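Closing a straight tear by hand

The awning on the Flernport house came down in April with a slit in it. The fabric is coated polyester, 690 grams per square meter, and the cut ran parallel to the front bar with clean edges and no material missing. I closed it by hand, and it took most of an afternoon. These are my notes on thread, spacing, tension and knots, mainly for my own use the next time.

A patch was the other option. A glued patch on this weight of fabric is strong, but it makes a stiff area, and the awning has to roll onto a tube. Stiff areas crease at the same place on every turn, and the coating fails along the crease. A stitched seam with a thin tape on the underside bends with the rest of the cloth.

On a straight tear, the two sides should line up with no force at all. If they don't, the cloth is being held wrong. I supported mine flat over a padded board and moved the board until the gap shut by its own weight. Pins leave holes in coated fabric, so I used clips at the ends and nothing in between.

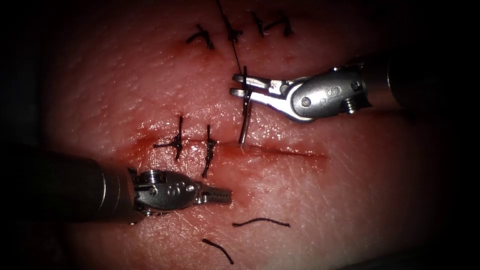
Straight cut across a pale pink practice pad.

Thread: I used bonded polyester from Birkett, left over from the boat cover. Nylon stretches more, which helps under shock load and hurts in sunlight. Cotton swells when wet and seals the needle holes better than anything else, but it rots. For an awning that spends half the year outdoors, polyester is the dull and correct choice. Wax it only if it arrives unwaxed. Bonded thread takes extra wax badly and sheds it into the holes.

The needle was a small curved one. With a straight needle you need a hand on both sides of the cloth, or you have to fold the cloth up to meet the point, and each fold shifts the edges you have just lined up. A curved needle goes in and comes out on the same face. It has to be turned along its own arc. Pushing it straight enlarges the hole and, with a thin needle, bends the shank.

Spacing was 5 mm between stitches, and the same distance from the edge on each side. Closer than that perforates the fabric like a stamp. I marked both lines with a chalk pencil before starting, which felt slow and saved time later.

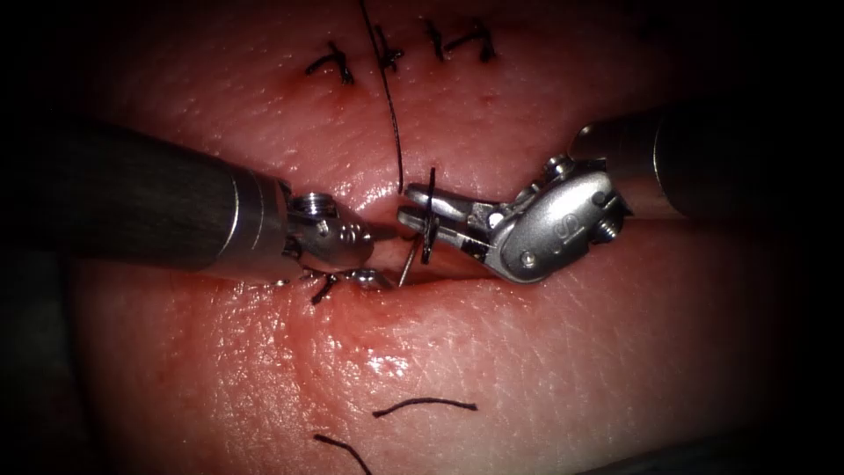 Tension was where I did the worst work. The first stitches were pulled hard, on the theory that a tight seam is a strong one, and the cloth puckered between each pair of holes. A puckered seam carries load at the peaks only. The target is contact and no more – the two edges meeting along their whole length, without overlap. Skin pads for suture practice show the same target very clearly: the lips of the slit sit pressed close together, and where the cut is already closed the surface is smooth and taut. I cut out everything I had done and started over with about half the pull. The second attempt lay flat.

Reiko Ebihara, who has repaired far more sailcloth than I have, recommends starting in the middle and working outward. Any mismatch in length then gets split between the two ends, where it can be eased in. Start from one end and the whole error collects at the other as a small pleat. I started from one end. There is a small pleat. 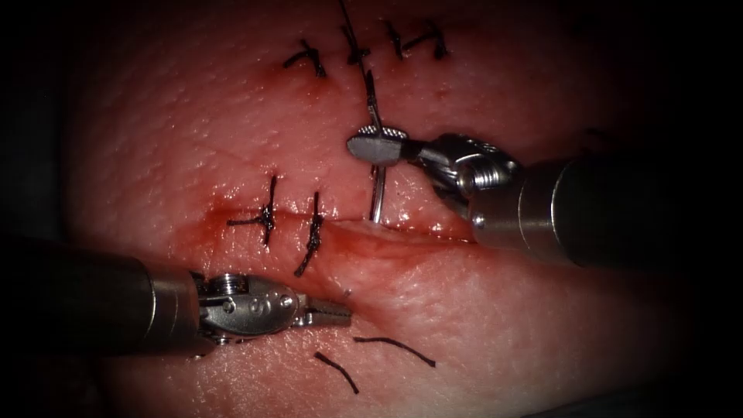
Next, the choice between a running seam and separate stitches. A running seam uses one length of thread and goes faster, and it spreads the load evenly. If it wears through at one point, though, the slack travels in both directions. Separate stitches fail one at a time. They also take longer, and every one of them needs a knot. I used a running seam with a locking turn at intervals, which limits how far slack can travel.

For the knots I used a square knot with an extra turn in the first throw. The extra turn adds enough friction to hold the first half in place while the second is laid over it. Polyester is slippery and a plain square knot will creep, so I added another throw on top. The tails were left at 17 mm and tucked under the tape. Shorter tails can work loose as the knot beds in.

Eimear Keogh asked whether a drop of glue on the knot would do the same job. It will hold the knot, but the glue makes the thread brittle right where it leaves the knot, and the break moves there.
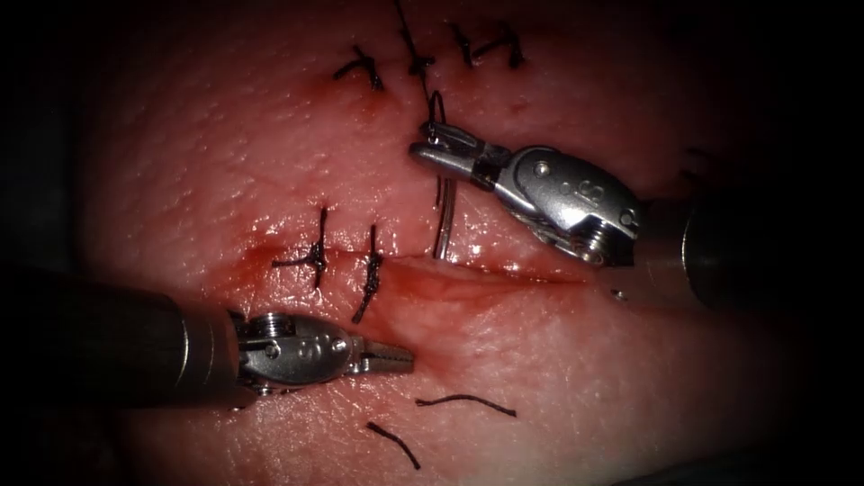
The tape went on last, on the underside, 2 inches wide, with rounded corners. I used the Juvness clear repair tape, wiped the coating with alcohol first and gave it ten minutes to dry. Seam sealer on the top face went over the needle holes only. A full bead along the seam looks thorough and picks up dirt.

The awning has been back up for three weeks, including one day of heavy rain. No drips along the seam. The pleat at the left end holds a little water after a storm, and I will probably unpick that part and redo it when the awning comes down for the winter.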